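notes for Saturday talk, Brusley hall, small kitchens evening (DON'T read out, just glance)

**Start**

- hello, thanks to Skov for the room
- who here dries up by hand? wait for hands
- tonight = plates. Where they go after the sink. That's it, twenty minutes then tea

**Why I got into racks**

- flat in Prandport, draining board the size of a paperback
- plates stacked flat on a tea towel, always a wet ring under the bottom one, smell by Thursday
- bought a wire rack. Rusted. Bought another wire rack (laugh here, hopefully)
- then a wooden one from the Landdale market, still got it, bit grey on the feet

**Wood v wire v plastic**

- wood: kind to the rims, doesn't clang. Needs to dry out itself!! stand it on end overnight
- wire: fine if the coating's whole. Once it chips, bin it
- plastic: ok, scrub the corners, limescale gets in teh corners
- no oiling with cooking oil, goes sticky. Say this twice, someone always asks

**How to load it**

- biggest plate at the back, small ones forward, or you can't see what you're reaching for
- one slot one plate. Doubling up = two damp plates
- hold by the rim, tip it upright BEFORE it gets to the slots, then lower. People go in at an angle and knock the one behind
- bowls: separate subject, skip unless asked
- mugs do not go in plate racks. be firm

**Where to put it**

- near the sink obviously but not under the wall cupboard if the door drips
- beside the oven is tempting, warm, but leave a gap. Wood and heat, no
- mine was 4 inches off the toaster oven for years and one side bowed. moved it, never went back straight
- check the oven door can still drop open. sounds daft, I've got it wrong 2 times

**Slide: plates and rack** (leave this up while talking, drink some water)
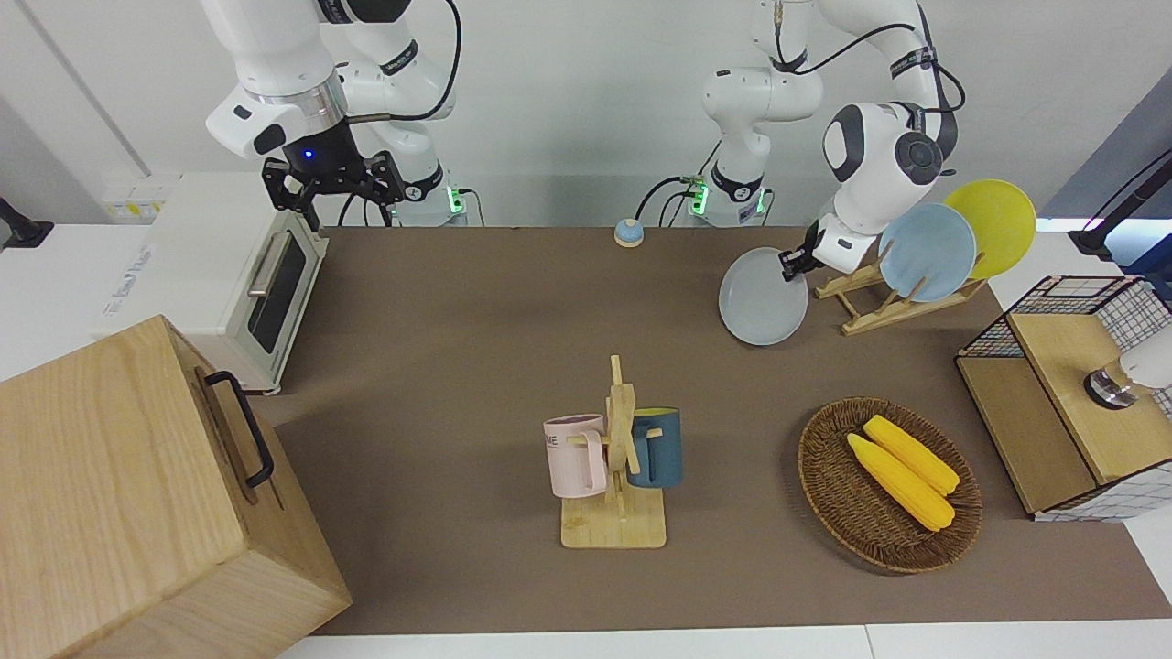

Ketill Stougaard reckons a rack is a waste of a worktop altogether and you should dry each plate and put it straight in the cupboard, he's told me so at every one of these since November.

- my answer: fine if you've got the time and a dry towel. I have neither
- also cupboard shut on a not-quite-dry plate = musty cupboard
- back to slide. Slats with pegs: the pegs do the work, keep plates apart so air gets round
- slanted frame, good for round plates, they lean and stay put
- different colours is handy too, blue, yellow, grey, you know whose is whose in a shared house
- rim grip again, point at the grey one

**Finish**

- clean the rack once a week, hot water, stiff brush, no soaking
- ask Baldur Steinarsdóttir for the handout, about 3 left over from last time so share
- questions. If quiet ask about teh worst rack they've owned
- chairs back against the wall before tea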